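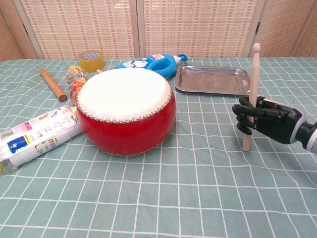 Home | Kits | FAQ | Blog | Contact

Floka Hand Kit: your questions

4 min read | 162 shares | 6 comments

Can it really hold a drumstick?

Yep! The fingers are jointed, so they curl around the stick pretty much the way yours do. I like to start people off with the stick upright, one end on the table, gripped around the middle. Get comfortable with that before you go anywhere near the drum.

Do I need special props?

Nope, raid your kitchen. A rolling pin, a steel tray, a roll of packing tape — all good practice (and all different enough to keep you humble). I'm fond of bottles with a loop handle, myself. Just put a cloth down first if you care about your table, and smooth the wrinkles out a bit.

Is the arm included?

No, and I get this one a lot. The kit is the hand, the wrist plate, the cable and the Aoun software. If you already have an arm, send me the model and I'll check the plate fits before you pay for anything.

What does it cost?

$388 for the kit, plus shipping from Skiltville. Schools ordering more than one should write to me first, I can usually knock something off.

How long do the finger cords last?

I tell folks to change them after roughly 1000 grips. You'll feel them getting slack before that if you're squeezing heavy stuff all day. A spare set comes in the box.

Will it work with my old Wurkov controller?

The newer ones, yes. The gray ones with the round plug need an adapter — I'm making another batch in October, so drop me a line and I'll put you on the list.

Can I return it?

Sure, for six weeks, as long as you haven't cut the cable. Please don't cut the cable!

Share | Print | Back to top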